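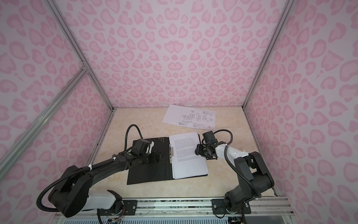 *Pink leopard print on the walls, three sides of it.*

Dear all, what a turnout for the Skiltley village recipe swap! I had put out enough tea for a small choir and we ran dry before four (sorry to anyone who got squash). Ga-eun Ham brought her mother's radish soup, Ramil Malabanan talked several of us into trying vinegar on things I would never have put vinegar on, and Concetta D'Amico's lemon biscuits went so fast that I only know about them from other people.

We now have 124 recipes handed in, and some 447 if you add the old Grimthorpe collection, though a good many of those are trifle. Please do keep them coming - handwritten is fine, and so is the back of an envelope.
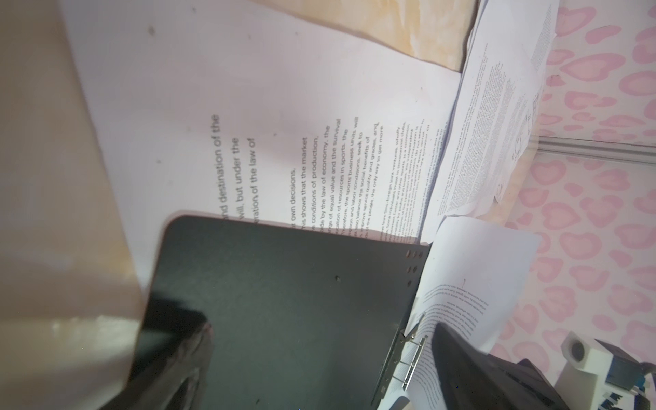
**Can I send in a recipe that isn't my own?**
Please do, as long as you say who gave it to you, so we can print their name beside yours.

Jae-in Koo is sorting the puddings and A-yeong Geum has kindly taken on soups and pickles. If you have a strong view on whether a jelly counts as a salad, take it up with Jae-in on Sunday, and bring cake. 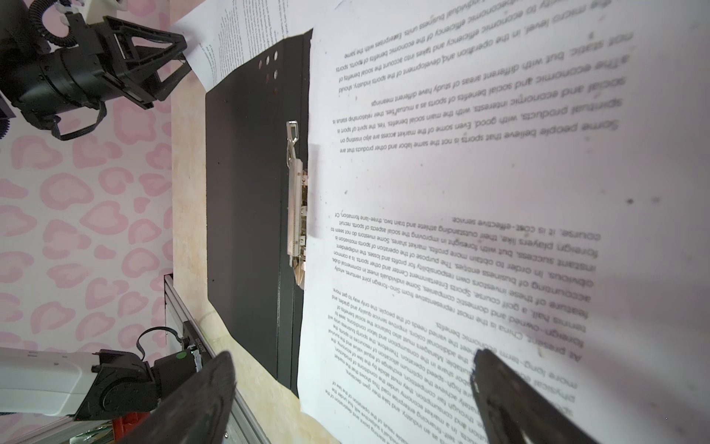

*Printed sheet and black ring binder, with its metal lever-arch clip.*

Proofs should be ready in December, all being well with the printer.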